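Teaching a two-arm robot to put tools back: project report

Vija Rimkutė
Group project, module 2, supervisor copy
November 2023

1. What we set out to do

The aim was to get the robot to take a hand tool and return it to its place on a pegboard, learning only from examples we gave it. No hand-written paths. The plan in the proposal had three tools and two ways of giving examples: moving the arm by hand, and driving it remotely with the Pendoser handles. We got through both ways but only one tool properly, the screwdriver. Scissors were started and dropped, see section 5.

Question we wanted to answer: which way of showing the task gives examples the robot can learn from, and how much practice does the person need before their examples are any good.

2. Set-up

Two arms, one two-finger gripper on each, pegboard behind the table. Head camera looks at the board and the table, so what the model sees is more or less what the operator sees on the screen. We left the board fairly full on purpose. An earlier group cleared theirs and their model fell over as soon as anything else was hung up.

Recording was done with Cakance, which saves joint positions, gripper opening and the camera stream together. Training ran on the shared machine overnight. The Pendoser handles are a pair, one per arm, squeeze to close. There's a foot pedal to start and stop an example. The pedal matters more than it sounds, see below.

3. Showing by hand

One person holds the wrist and pushes the arm through the whole movement while it's in soft mode. Second person works the gripper from the keyboard. Easy to explain to a newcomer, everybody could do it in a few minutes.

Problems:
Your own arms and head get in the camera view. The model then learns with a person in the picture and when there's no person it has never seen anything like it. We tried replaying the movement afterwards with nobody near and recording the camera on the replay. This works but doubles the time, and on replay the screwdriver sometimes sat differently in the fingers, so those had to be thrown out.
Soft mode isn't that soft. The wrist is heavy to turn and you end up dragging the elbow. Movements came out jerky, lots of small stops.
Two people have to agree on when to close. We counted out loud. Not great.

We kept 13 examples from this method, all with the left arm. It was enough to see where it was going.

4. Showing by remote control

Operator stands behind the robot with the handles and watches the screen. First afternoon was bad. Everyone over-reached, because the screen gives you no real feeling for depth and the board is further back than it looks. Salinas (the lab's practice programme, you stack blocks until it says your times are steady) helped a lot and we should of used it from the start. After Salinas most of us could pick up and lift without hitting the table.

The task was split in three parts: pick up, turn upright, hang. Each recorded as its own example at first, later as one long one. Long ones were better. With the short ones the model would finish a part and then just wait, it had no idea something came next.

Things we learned and wrote on the whiteboard:
Handle up before you go anywhere near the board. If you turn it while moving in, the tip catches.
Close the gripper, wait a beat, then lift. Otherwise the model starts lifting before it has hold of anything.
Keep the idle arm open and still. Early on the person driving would fidget with the other handle and the fidgeting was in the data. The model copied it beautifully.
Stamp on the pedal straight away when you're done. A long pause at the end teaches it to pause.
If you fumble, recover and carry on, don't stop the recording. The examples with a small fumble and a fix were some of the most useful ones. We deleted several before we realised this, which was a shame.

We recorded 80 kept examples by remote control in total. Roughly a quarter by each of us, though Vija did more of the late ones.

5. Results

By-hand model: moves to the right area, closes too early, and drops or misses. It put the screwdriver back in 2 of its test runs, both from the easiest starting position.

Remote model: much smoother. Picks up reliably when the handle points towards the robot, struggles when it points sideways. Most failures are now at the last part, lowering into the holder, where it comes in slightly too low and nudges the front. We think this is the depth thing again, our own examples are least tidy there.

Scissors: stopped after 8 tries. They swing when held by one loop and we couldn't find a grip that worked every time. The Flaletti soft finger pads might fix it, they were ordered but haven't come.

6. What we'd change

Practice first, record second. Throw away the first day completly. Change who is driving more often so the model doesn't pick up one persons habits. A second camera at the wrist, mainly for the lowering part. In December we'd like to run the sideways starts again and add those to the set, then retrain once and leave it.

Figure for section 4 follows.

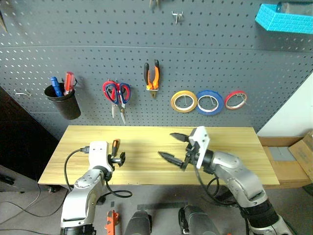 Fig. 1. Screwdriver held handle up in the left gripper, right gripper open.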